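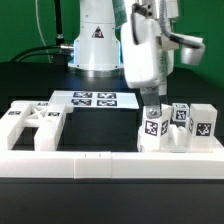 Small white cubes, and the patience to stick on the labels

Sverre Lindqvist has made marker cubes for three years, first at home in Preltlow and now on the second floor of a 1907 school building that the Nimutside workshop shares with a bookbinder. He also makes the trays and holders that go with them.

The cubes are white, with a square black-and-white pattern on each marked face. Software reads the pattern and works out which block it is looking at and how it is turned. Most of the work is getting the pattern on straight.

"People ask about the cube. The cube is easy," Lindqvist says. "The label is where I lose the afternoon."

He leaves a white margin around every pattern. His early ones ran the black border right up to the edge, and a customer sent back the whole box. "The border needs something light next to it. I knew that. I wanted the pattern bigger, so I did it anyway."

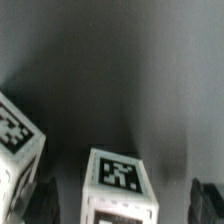 Photo: Ovidiu Rusu / Nimutside

Some cubes have small gray dashes along their edges. Lindqvist says he gets asked about those more than the codes. On his own sheets they are cutting guides, and he used to trim them off. "Then I stopped. It saves a lot of knife work, and I have yet to get a complaint."

The holders are 3D printed. An early one had two prongs and an open middle, and it flexed when he pushed on it. An X brace across the gap fixed that. The version he prints today has its own small tags as well.

In December he finished the Prukia order, 119 cubes in a mix of sizes. Each size gets its own bag, and every pattern is checked against a list before the bag is closed. Job 2686, the one he is on now, is for Vídalín and is mostly trays.

"Trays I like," he says. "Low sides, flat bottom, all the small parts in one place. You print it and you're done — no knife, no labels."

He still cuts the labels by hand. A cutting machine is on the list for this year, after a new desk lamp and a second chair.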